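Ticket 709 - Buzzer-Set "Lovham", einzelne Knöpfe reagieren verzögert
April, von Elif Naz Keskin

Liebe Kolleginnen und Kollegen aus den Spielgruppen,

erst einmal vielen Dank für die ausführliche Meldung, und entschuldigt bitte, dass ich so lange gebraucht habe! Ich wollte nicht einfach "Batterien tauschen" antworten und euch damit allein lassen, denn das hattet ihr ja schon zweimal gemacht. Also habe ich mir das Set mit nach oben genommen und einen ganzen Vormittag daran herumgedrückt (die Kollegin nebenan war sehr geduldig mit mir).

Gemeldet war Folgendes: Der orange Knopf spielt seine Aufnahme erst beim dritten oder vierten Drücken ab, der gelbe knackst am Anfang, und der blaue bleibt ab und zu ganz stumm. Rot und Rosa laufen ohne Beanstandung.

9:20 Uhr
Alle Knöpfe aufgeschraubt und die Batteriefächer angesehen. Bei Orange war eine der Kontaktfedern plattgedrückt. Ich habe sie mit einer kleinen Zange ganz vorsichtig wieder hochgebogen und die Kontakte mit einem Wattestäbchen abgewischt. Danach kam die Aufnahme bei jedem Druck, auch wenn man nur am Rand der Kappe drückt, so wie die Kleineren das gern machen.

9:50 Uhr
Gelb. Das Knacksen steckt in der Aufnahme selbst, am Knopf liegt es nicht. Wenn man die Aufnahmetaste drückt und sofort losspricht, nimmt er das Klicken der Taste mit auf. Ich habe "Banane" neu eingesprochen, mit einer kleinen Atempause davor, und jetzt klingt es sauber. Falls ihr lieber eure eigenen Stimmen darauf haben möchtet, überschreibt mich bitte ohne schlechtes Gewissen.

10:30 Uhr
Blau hat mich am längsten beschäftigt. Auf dem Tisch ging er, in der Kiste nicht, und auf dem Teppich mal so, mal so. Am Ende war es die Kappe: Sie saß nicht ganz eingerastet und hat sich beim Drücken verkantet. Kappe abgezogen, Fussel entfernt, wieder aufgesetzt, bis es rundherum klickt.

Noch ein Wort zum Tablett, weil ihr gefragt hattet, ob man die Knöpfe festkleben soll. Bitte nicht!

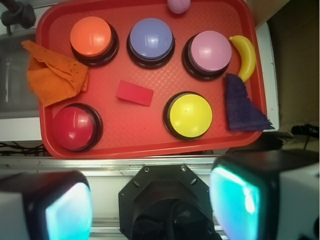 Lasst sie lieber lose darauf stehen, mit ordentlich Abstand, dann könnt ihr die Reihenfolge ändern und kommt zum Batteriewechsel gut an die Unterseite. Wenn euch das Rutschen stört, legt eine dünne Matte von Villow darunter, davon liegen im Materialschrank noch 2 Stück. Auch die Sachen zum Zuordnen, also die Banane, der kleine Ball und die Tücher, dürfen gern dabei bleiben - nur beim Wegräumen bitte nichts Schweres auf die Kappen legen, davon kommt nämlich vermutlich die plattgedrückte Feder.

Offen ist noch die Ersatzfeder. Ich habe bei Yüksel angefragt, dort rechnet man mit einer Lieferung bis Ende des Monats. Bis dahin hält die zurechtgebogene hoffentlich durch. Wenn Orange wieder zickt, schreibt einfach unter dieses Ticket, dann geht nichts verloren.

Status: in Beobachtung, Wiedervorlage nach Eingang der Feder

Herzliche Grüße aus dem Materialraum
Elif

Eker Materialverleih | Kontakt | © Eker | Nach oben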